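홈 탐색 알림 쪽지 북마크 프로필

프룰레노프(Prullenow)에서 플라노블로프(Planovlow)까지 651km를 자전거로 다녀온 이야기, 다녀오면 꼭 쓰겠다고 해놓고 한참 미뤘네요. 오늘은 차도 한 주전자 끓여놨으니 천천히 이어서 써볼게요. 길어질 것 같아요, 미리 죄송합니다 ㅎㅎ

우선 저는 잘 타는 사람이 아니에요. 3월까지만 해도 동네 하천길 왕복이 전부였고, 오르막이 나오면 내려서 끌고 갔어요. 지금도 끌고 갈 때가 많고요. 그래서 혹시 "나는 체력이 안 돼서" 하고 망설이는 분이 계시면 이 타래가 조금은 위로가 될지도 모르겠어요.

짐 얘기부터요. 저는 Wragg 뒷가방 한 쌍에 다 넣었는데 첫날 저녁에 벌써 후회했어요. 두꺼운 책 두 권이랑 여벌 신발을 왜 넣었을까요. 책은 첫 숙소 책장에 두고 왔습니다. 신발은 아까워서 끝까지 싣고 다녔는데 딱 한 번 신었어요.

옷은 얇은 걸로 여러 벌이 좋았어요. 아침에는 손이 시려서 장갑을 꼈다가 점심 무렵엔 반팔로 달리고, 해 지면 또 주섬주섬 껴입고. 하루에 네 번은 갈아입은 것 같아요.

둘째 날 넘은 고개가 959m였는데 지도에서 볼 때는 솔직히 만만해 보였거든요. 길이 계속 굽어 있어서 이번만 돌면 꼭대기겠지, 하고 속은 게 몇 번인지 몰라요. 중간에 돌담에 걸터앉아 삶은 달걀을 먹었는데 그 달걀이 이번 여행에서 제일 맛있었어요!

그리고 기어 얘기를 안 할 수가 없네요. 저는 무거운 기어로 꾹꾹 밟는 버릇이 있었는데 그러면 무릎이 금방 상한대요. 가볍게 놓고 발을 좀 더 자주 돌리는 게 장거리에는 훨씬 편하더라고요. 톱니 몇 개 차이가 저녁의 무릎을 바꿔놓아요.
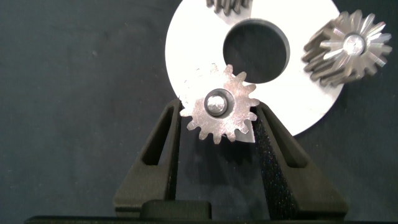
톱니바퀴의 둥글둥글한 이, 저는 이런 걸 보면 한참 들여다보게 돼요.

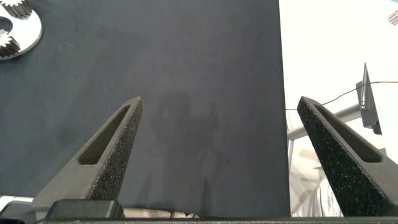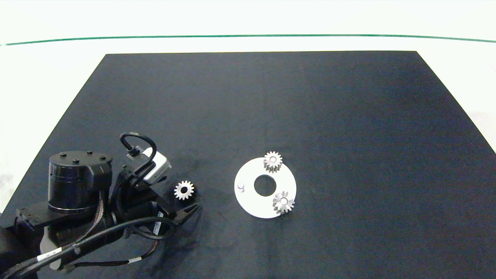

무릎 얘기를 조금만 더 하면, 안장 높이도 꼭 보세요. 저는 셋째 날에야 안장을 손톱만큼 올렸는데 그 뒤로 계단 내려갈 때 나던 찌릿한 느낌이 없어졌어요. 제 경우가 그랬다는 거니까 아프신 분은 꼭 병원에 먼저 가시고요.

먹는 건 Famow라는 작은 찻집을 잊을 수가 없어요. 비를 쫄딱 맞고 들어갔더니 수건부터 내주시고, 메뉴에도 없는 콩 수프를 데워주셨어요. 빵을 세 조각이나 먹고 나오는데 봉지에 두 조각을 더 싸주시는 거예요. 다음 마을까지 가는 내내 가방에서 빵 냄새가 났어요.

500km를 넘기고부터는 신기하게 거리 생각을 안 하게 됐어요. 그 전까지는 쉴 때마다 남은 거리를 확인했는데, 나중에는 그냥 다음 그늘, 다음 수돗가 정도만 생각했던 것 같아요. 강 옆으로 자작나무가 죽 서 있는 길이 있었는데 거기는 일부러 아주 느리게 갔고요.

힘들었던 것도 써야 공평하겠죠. 맞바람! 오르막은 끝이라도 있는데 평지 맞바람은 하루 종일이에요. 큰 트럭이 다니는 구간도 짧지만 있었고, 거기선 무조건 갓길에 붙어서 노래를 크게 불렀어요. 무서우면 노래를 부르는 편이라서요. 곡은 비밀입니다.

비용 물어보신 분들이 계셨는데, 숙소는 대부분 민박이었고 전화로 그때그때 잡았어요. 성수기에는 미리 잡으셔야 할 거예요. 돌아올 때는 기차에 자전거를 실었는데 자전거 칸 표를 따로 끊어야 하더라고요. 모르고 갔다가 열차 한 대를 그냥 보냈어요.

플라노블로프에 도착해서는 별거 안 했어요. 광장 분수 옆에 자전거를 세우고 살구 아이스크림 하나 먹고, 엄마한테 전화하고, 숙소 가서 열한 시간을 잤습니다.

다음에는 바닷가 쪽 길을 생각하고 있어요. 혹시 그쪽 달려보신 분 계시면 물 채울 만한 데가 자주 나오는지 좀 알려주세요. 여름에 가도 괜찮을지도 궁금하고요. 짐 목록은 정리되는 대로 이 밑에 이어서 올릴게요, 책은 빼고요.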